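Taltenex begins home recording phase for garment-folding data set

Posted January 29, 2023 in Projects
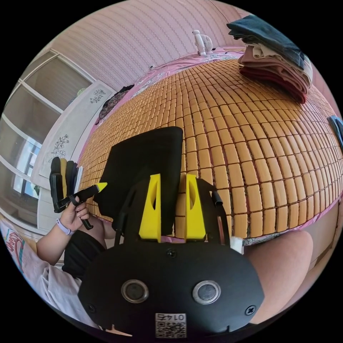
Taltenex has moved the collection of training examples for its garment-handling model out of the workshop and into private homes. The first recordings under the new arrangement were made this month in bedrooms, on the beds and tables where people normally fold their clothes. The company plans to gather 4,000 usable examples before the model is retrained in April.

Recording is done with a pair of hand-held grippers, one for each hand. A camera on the tool records what the fingers are doing and what lies in front of them. The operator picks up, turns, folds and stacks garments using only the gripper fingers, and the recorded motion is later converted into a path that a two-armed machine can follow. No robot is needed in the home, and a session can be set up in the time it takes to clear a bed.

Earlier data came from a single table at the Osetmont workshop, under fixed lamps and on a plain gray surface. A model trained on those recordings folded T-shirts well at the same table. Moved to a different room with a patterned cloth under the shirt, it often failed to find the hem, and in several trials it closed its fingers on the cloth instead of the garment.

"The workshop data was clean, and that was the trouble with it," said Aušra Dzene, who leads the collection work. "Every shirt lay on the same gray. The model had learned the gray as much as it had learned the shirt."

The new plan puts more weight on variety than on speed. Operators work on whatever surface the household uses, including sheets, blankets and woven mats, and with the daylight that happens to be there. Clothes are taken from the household's own drawers. Folded items may be left in a stack within view, so that the model sees finished work beside unfinished work. Fans, window shades and other ordinary items stay where they are unless they get in the way of the hands.

Each example starts with both grippers open and held still for 3 seconds, which gives the software a reference for the position of the two tools relative to each other. The operator then carries out one task from start to finish and returns to the open position. If a garment is dropped, the recording goes on. Drops followed by a second grasp are kept and tagged, and Dzene's group expects these to be among the more useful examples – the earlier set contained very few of them.

Gaetano Serra, responsible for processing, said that the main technical problem so far has been tracking. The position of each gripper is estimated partly from fixed detail in the room. Plain painted walls give the software little to work with, and a garment lifted close to the lens can hide most of the view for a second or more. Patterned bedding has helped in this respect. Strong window light has been harder to handle, and recordings in which the exposure shifts in the middle of a fold are now checked by hand.

Serra also reported differences between operators. New operators tend to move faster than a machine arm can follow, and they twist the wrist into positions the arm cannot reach. The processing software, called Varkotard, rejects such recordings automatically and reports the point at which the limit was passed. After a practice session of 100 folds, the rejection rate drops to a level the group considers acceptable.

Households are paid per session and may ask for any recording to be deleted. Sound is not recorded. Faces, papers and screens that enter the view are blurred before the files leave the operator's laptop, and the room number or address is not stored with the example.

The current list of tasks covers T-shirts, shorts, towels and long-sleeved tops. Socks were tried and put off, as the present finger shape does not hold thin knit fabric firmly enough to turn a pair. A revised finger with a narrower tip is being tested at Osetmont. Fitted sheets are not planned.

Over 200 examples have passed checking to date. The next sessions will use the same grippers and the same task list, with two more operators joining once they have finished practice.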